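Petura Rack and Tower Air Filter Panels
Home > Dust Control > Filter Panels > Petura Series

Item family: PF-8
Sold by: Jarton Supply
Page last revised April 25, 2019

Overview

The Petura panel is a flat, washable air filter for the intake side of computer cases, small server racks and electrical cabinets. It is made of a folded polyester mesh held in a rigid nylon border. The panel attaches with a magnetic strip on steel surfaces, or with the supplied screws on aluminum and plastic.

Panels are sold singly and in boxes of eight. All panels in a box are the same size and mesh grade.

Mesh grades

Coarse: for floors with carpet, pet hair or paper dust. Lowest drop in airflow. Stops lint and hair, lets fine powder through.
Medium: for offices and classrooms. Supplied by default if no grade is entered on the order.
Fine: for workshops and print rooms. Needs cleaning more often. Do not use with a single fan smaller than 70 mm.

Specifications

Border thickness: 8 mm
Mesh material: polyester, black
Border material: nylon, black
Highest working temperature: 70 °C
Highest wash temperature: 50 °C
Rated wash cycles: 100
Magnetic strip: fitted on the rear face, all four sides
Screws supplied: four per panel, M3

Sizing

Measure the open area of the intake, not the outside of the fan. The panel must overlap the opening on all sides. Where two fans sit side by side, one wide panel is preferred to two small ones, as the joint between small panels leaks. Cut-to-size panels are available from Yammine on request and are not returnable.

Fitting

1. Shut down the equipment and unplug it.
2. Wipe the surface around the intake with a dry cloth.
3. Place the panel with the arrow on the border pointing into the case.
4. Press along each side until the strip is seated. If using screws, tighten by hand only.
5. Restart and check fan speed and temperature after one hour of normal load.

A panel does not remove dust already in the case. Clean the inside before fitting.

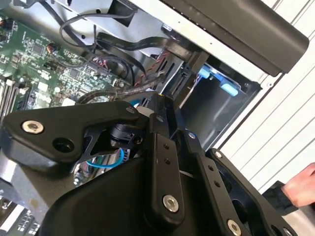

Desktop computer case, open.

Cleaning

Rinse from the rear face with lukewarm water. Mild soap may be used. Do not brush the fine grade. Let the panel dry fully before refitting. Replace the panel if the border is bent or the mesh has pulled away at a corner.

Changes since January

The strip adhesive has been changed to the Estarow type. Older panels remain in use and need no action. Screw hole spacing is the same.

Ordering

State panel size, mesh grade and quantity. Trade orders: Afaf Sleiman. Cut-to-size drawings and fit questions: Archana Vishwakarma.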